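Akanda Double Feature disc set, reviewed June 2024

Zakgate wants 300 dollars for two old action pictures and a booklet, and I went in doubting it. Plustine, the better film, looks cleaner than my old tape. The dubbing is still mush, and the warehouse brawl runs at least a reel too long.

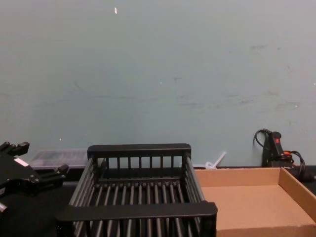 The second film, Stustska, got the cheap end of the transfer. Blacks crush in every night scene and the stunt work vanishes into them. I tried projecting it at home, and a pale blue-grey wall with scuffs and smudges on it is no screen, but the plain TV was hardly kinder. The booklet repeats the box copy. Wait for a sale, or buy Plustine alone.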